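Rultard Obituary Desk - Staff Setup Guide
Section 4: Entering a death notice

Read all of this before your first notice. Families are waiting, deadline is 3 pm.

1. Log in, pick Notices, then New. Choose the Bremham or Hemmin edition. Can't be switched later, you'd have to start over.

2. Type the full name as the funeral home sent it. Nicknames in quotes. Maiden name in its own box, not in brackets.

3. Dates of birth and death. Check them against the funeral home form, then check agian.

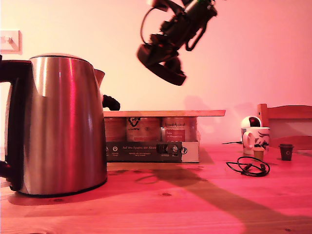
4. Service details. Day, time, place, officiant, burial. No service planned? Tick Private, leave the rest blank.

Note: limit is 3,000 characters with spaces. Over that it goes to the long form, priced per line. Headline max 32 characters.

5. Survivors first, then preceded in death by. Keep the family's order. Don't alphabetize.

CAUTION: Never publish a notice phoned in by a private caller until the funeral home confirms. No exceptions.

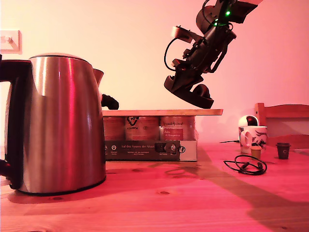

Staff Guide, Issue 35, page 14

6. Memorial donations. One charity line, two at most. Web adresses go in the link box or they won't click.

7. Preview. Read it out loud. Send proof to the family and wait for a written OK. A voicemail is not an OK.
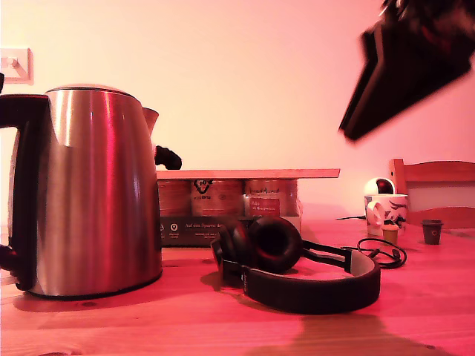
Steel kettle on the table.

8. Hit Release. Status goes green. Still yellow after 10 minutes, call Kulap Luangrath at the Butevov office, don't release twice.

Corrections: open the notice, Amend, initial the change. Print corrections run next edition, free if the error was ours.

Last revised 2020-10-29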